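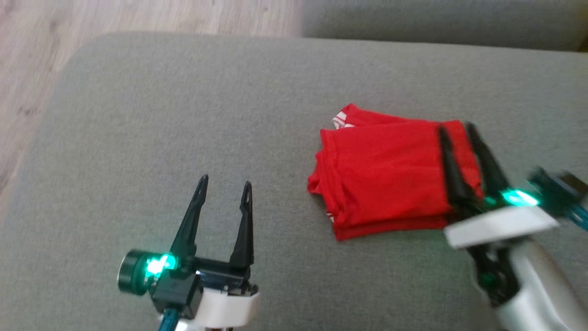
Host families wanted in Grundorstead

The Mallia language school is looking for families, couples and single persons who can receive an adult student at home. Our students come for three weeks or for the full term, and they attend classes at our building on Long Street every morning.

What we ask from you

A private room with a bed, a desk and a window that opens
Breakfast every day and dinner on weekdays
Some conversation in English at the table — this is the part students remember most
A home within walking distance of bus line 3, or a ride to the stop

You do not need to be a teacher. Pets are fine, but please tell us which ones. Smoking inside the home is not accepted.

What you receive

We pay $306 per week for each student, by bank transfer on Friday. Sheets and towels are provided by the host. Students wash their own clothes, and you should show them how your machine works on the first evening.

How to apply

Write to the housing desk with your address, the number of people in the home and the weeks you can offer. A colleague will visit you before the first placement. Families who hosted in June do not need a new visit, only the short form.

Applications are open until Aug 15, 2023. Hosts in Gatach can also apply, but the places there are few.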